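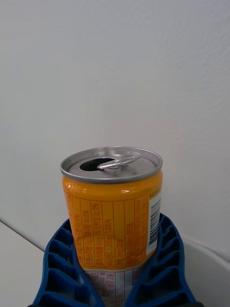
Chapter 7
When a Grip Fails: Slips, Spills and the Limits of Force

In this chapter you will learn:
how a gripper can hold an object and still fail at its task
why a force setting that suits one object may be wrong for the next
how to read a fault log alongside what a person saw at the cell
what the operator must do before reaching into the work area after a fault

Key terms: grip force, compliant finger, slip, protective stop, silent fault, restart check

7.1 The Losix Sorting Cell

On a February morning, a sorting cell at the Losix training site in Kamata stopped in the middle of a run. The arm had been set to pick up small household goods one at a time and place them in one of two bins. Over 2,000 picks had been made on the same settings during the weeks before. The controller raised a protective stop, the arm held its position, and the operator on duty, Lilibeth Magbanua, walked over to look.

She found a drink can lying on its side between the table and the nearer bin, and liquid under the base of the arm. The controller had recorded the stop as a joint fault. It had recorded nothing about the can. As far as the software could tell, the can had been picked up, carried and placed, and the fault had come 5 seconds later for some other reason.

Two things had gone wrong, and only one of them had been noticed by the machine. The can had slipped during the carry. The liquid had then reached a connector and caused the fault that stopped the arm. If the can had been empty, the cell would have gone on working with a false record of a successful pick. An error of this second kind is called a silent fault, and much of this chapter deals with it.

7.2 How the Work Is Arranged

The layout used in the Losix course is a common one for teaching. A single arm works over a table. Two open bins stand toward the back, and strips of colored tape serve as markers. The goods are ordinary items with very different shapes and surfaces: bottles, cans, snack packages. A student who has only handled wooden blocks is often surprised by how differently these behave in a gripper. 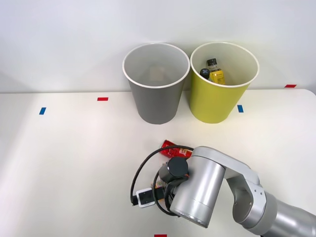
Figure 7.1 The sorting table, with the arm at lower right, the two bins toward the back, and tape markers on the table.

Note how little of the work area can be seen from any one position. The wrist of the arm hides part of what lies behind it, and the fingers hide part of what they hold. A camera carried at the wrist gives a close view of the object but little of the table. A fixed camera gives the wider view but may lose the object behind the arm at the moment that matters most. The review of the February fault relied on both kinds of view, and neither was enough alone.

7.3 What the Fingers Can and Cannot Do

Some grippers use compliant fingers, that is, fingers made to bend around the object. A ribbed finger with open cells gives way where it is pressed and spreads the load over a larger area. This is a real advantage with goods that crush easily. It also brings a difficulty. A finger that bends will bend further when the arm speeds up, and the object may turn or slide within the grip while the fingers remain closed.

Many simple controllers judge a pick by finger position. If the fingers stop before they are fully closed, the controller concludes that something is between them. It does not know what the object is, which way up it is, or whether it is moving. A can held low on its body passes this test as easily as a can held at its middle, although the first is far more likely to tip.

An opened can is harder again. A sealed can is stiff and may be tilted freely. Once the lid has been opened, the walls give way more easily under the same force, and any liquid left inside can shift and spill. The Losix settings had been chosen with sealed cans and were never changed.

7.4 Reading the Log

Masanobu Kuroda, who led the review, asked for the full log before anyone proposed a cause. It held 1,528 entries for that run. Most were routine position reports. Near the end, the finger position changed slightly while the arm was in motion, then changed again. Neither change was large enough to raise a warning under the limits then in force.

Kuroda placed these entries beside Magbanua's written statement, which she had made before seeing the log. Her account gave the position of the can and the extent of the liquid. The log gave the times. The order of events in Section 7.1 comes from the two read together – neither source contains it in full.

The review led to three changes. The controller now checks finger position throughout the carry and stops if it drifts. Opened containers are run on a separate program at lower speed. The connector was moved and fitted with a cover supplied by Bolberg.

7.5 Before You Reach In

An arm that has stopped is not an arm that is safe. After a protective stop the motors may still be under power, and clearing the fault may allow motion to resume. The following steps apply to every exercise in this chapter.

1. Press the emergency stop, even if the arm is already still.
2. Read the fault message and write it down word for word.
3. Look at the table, the bins and the floor before moving anything.
4. If liquid is present, switch off power at the wall and tell the instructor.
5. Remove the object by hand only after the instructor has confirmed that power is off.
6. Complete the restart check on the inside back cover and have it signed.

Review exercises at the end of the chapter use a shortened log of 300 entries from the Sotavwood practice cell. Students should read Section 7.6, on setting limits for finger drift, before attempting them.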